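Protecting a wood table during messy hobby stuff – what do you use?

torunn_aasen
Posted in June, 8 replies, 142 views
OK, I finally have a real wooden work table and I love it so much that I'm scared to use it! I do a bit of everything on it: staining, glue, sorting parts out of boxes. What do you all put down first? My old one ended up with 23 rings and gouges (yes, I counted before I let it go).

plendus_pete
Congrats on the table! Big white sheet, every time. You see every crumb and every dropped screw, and when the sheet gets ugly you flip it. I cut mine a little smaller than the top so I can still see the wood at the edges and nothing gets caught on my sleeves.

Dunon
White looks great for one afternoon and then it's all smudges. I use dark gray felt and I've never looked back. Quiet, soft, hides everything.

plendus_pete
Hides everything is my problem with it, haha. I WANT to see the mess.

sjoberg_fan
Team white here too. Tape matters more than color though – a sheet that slides will ruin your day faster than any stain. Go for dark tape if you can, you spot it right away when it's time to peel it off.

Dunon
Tape on bare wood? For a whole summer? I pulled up finish doing that once. Clamps or nothing.

sjoberg_fan
Fair, I change mine every couple of weeks and haven't had trouble. Test it on the underside first, Torunn.

torunn_aasen
Underside test is a great idea, thank you! Does anyone work out of the shipping box itself or do you empty everything onto the sheet?

dutness_tor
Out of the box! Stand it up at the left with the flaps pointing up and you've got a bin that takes hardly any table space. I got through 700 little parts that way last winter and it was the most fun I've had in my basement. Keep a thin wood stick handy too, great for nudging things or spreading glue. And don't worry about marks on the sheet, that's what it's for. Mine has a patch in the middle I've grown fond of.

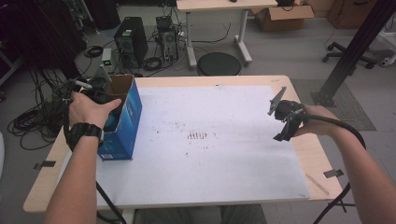 White sheet, blue box on the left, stick at lower right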